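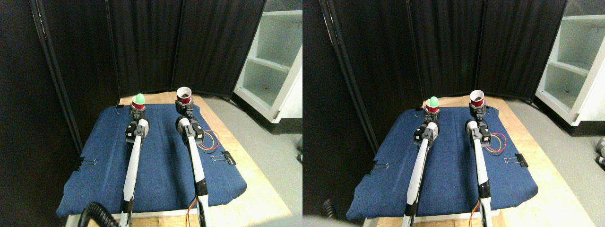

**Flaro catch-up, Friday, 4 p.m., back room**

Thaís Bezerra ran the meeting and I took the notes, so blame me for the spelling. We started a few minutes late while people hunted for chairs.

**Last time's notes**

Read, grumbled over, accepted. I'd written that the rules sheet was finished. It wasn't, and it still isn't (see below!).

**The cups and the egg**

This took up half the meeting, and I enjoyed every bit of it. For anyone who missed October: Flaro is our cup-and-egg game, and we keep going back and forth on whether the egg should sit up proud of the rim or drop all the way down where you can't see it.

I'm firmly on the side of seeing it. The bright green against the red cup is so cheerful, and when the top pokes out everybody at the table knows where it is, which makes the passing round much quicker. Thaís likes the hiding version better and thinks the game needs some mystery in it. She asked whether we could do both, with a shallow cup for the little ones and a deep one for everyone else. That means two molds and two prices, so there was a bit of sighing.

Agreed: stay with the red cups for the first batch, egg showing. Thaís will write up the hiding version as an extra round on the back of the rules sheet. We also talked about making the second cup a different color and decided against it. Two red ones it is, and I'm very happy about that.

**Table covering**

The blue denim pad is a keeper! Cups make such a racket on a bare table, and I've been asking for something soft since spring. It does wrinkle, and I offered to iron it, and now it's in the minutes so I suppose I have to. The binder clips are fine in here. For the fair I'd like something less office-looking, maybe fabric weights sewn into the corners.

Hervieu can sell us denim in the same blue and wants an answer on how much we need. We settled on enough for 7 tables. I'll phone them.

**Numbers for the first batch**

Avness came back with a quote for 400 sets, boxed. Printing the rules sheet on both sides adds a little, and the total for the print side comes to $497. Thaís asked if that included delivery. I didn't know, so I'm finding out. We'll hold off on saying yes until I've heard.

**The room**

Quick one. The black folding divider is staying put, curved across behind the table. I like it a lot, it gives the colors something dark to stand out against and it hides the mess. Somebody asked if it would travel to Planent for the fair. Probably yes, if it fits in Thaís's car with the seats down. She's going to measure.

The white shelving unit has loads of space on it, and I'd love us to use it for finished sets instead of stacking boxes in the hallway where I keep kicking them. Heavy things low down, please. Rules sheets and spare eggs can go higher up.

**Planent fair**

We have a corner spot, doors at 10. Each round should last around 5 minutes so people don't drift off while they're waiting their turn. We tried to agree on a prize and got as far as "something green." Still open, send me ideas!

**Who's doing what**

- Me: iron the pad, call Hervieu about the denim, ask Avness about delivery
- Thaís: hiding round for the rules sheet, measure the divider and the car
- Everyone: prize ideas, and read the rules sheet out loud to a person who has never played

**Other bits**

Thaís wants the next meeting shorter. I want cake at it. Both carried. Same time, same room, and please bring your own mug.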